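Why the filling matters more than the bread

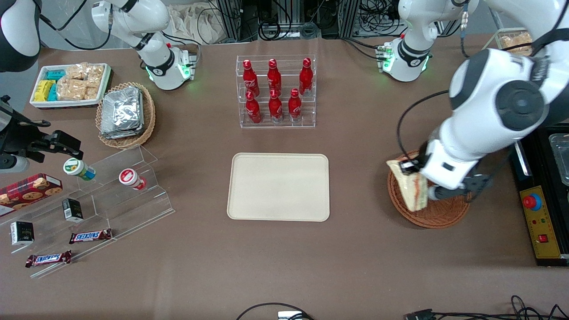 What makes a packed sandwich go soggy before lunch? Water moving out of the filling and into the crumb, which starts as soon as the two touch and speeds up as the pack warms.

Bread crumb is fairly dry and most fillings are wet. Tomato, cucumber and thin sauces give up water fastest. Cheese and cold roast meat give up very little. A layer of fat between the two slows the movement, provided it reaches the crust on all sides. Butter spread only in the middle leaves a bare strip that softens first.

The kitchen at Tollivura, a sandwich maker outside Bulport, ran a storage trial in October. It packed 156 sandwiches in sealed card wedges, held them chilled and weighed the top and bottom slices separately after 11 hours. Bottom slices had gained almost twice as much water as top slices. Turning the packs on their side removed most of the difference.

Salt has an effect too. Salted tomato sheds water within minutes and should be drained before use. Mixing the salt into the butter gives the same taste with less run-off.

Day-old bread takes up water more slowly at the cut face, though it tastes drier at first bite. Roussel, which bakes for Tollivura, now supplies a closer-textured white loaf for wet fillings and keeps its open loaf for cheese.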